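Home | Visits | Rates | Contact

Open Day at the Lengyel Credit Union, Sikdale

The loan office opened its back rooms to members on Tuesday, March 5, 2019. Ildikó Csizmadia led the underwriting session. Files are scored twice, and a gap of more than 28 points goes to a senior reviewer. The branch handled 427 auto loan files last year and approved 273. Incomplete pay records were the most common cause of delay.

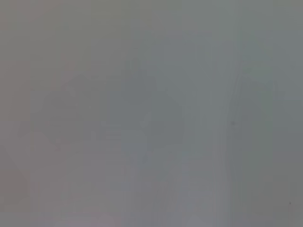 Dispute desk

Géza Bodnár covered report errors. Disputes go out by mail with a copy of the statement attached.

Comments

Katalin Deák: Did they say if joint files are scored separately?

Ildikó Erdős: Yes, each borrower first, then the lower score is used.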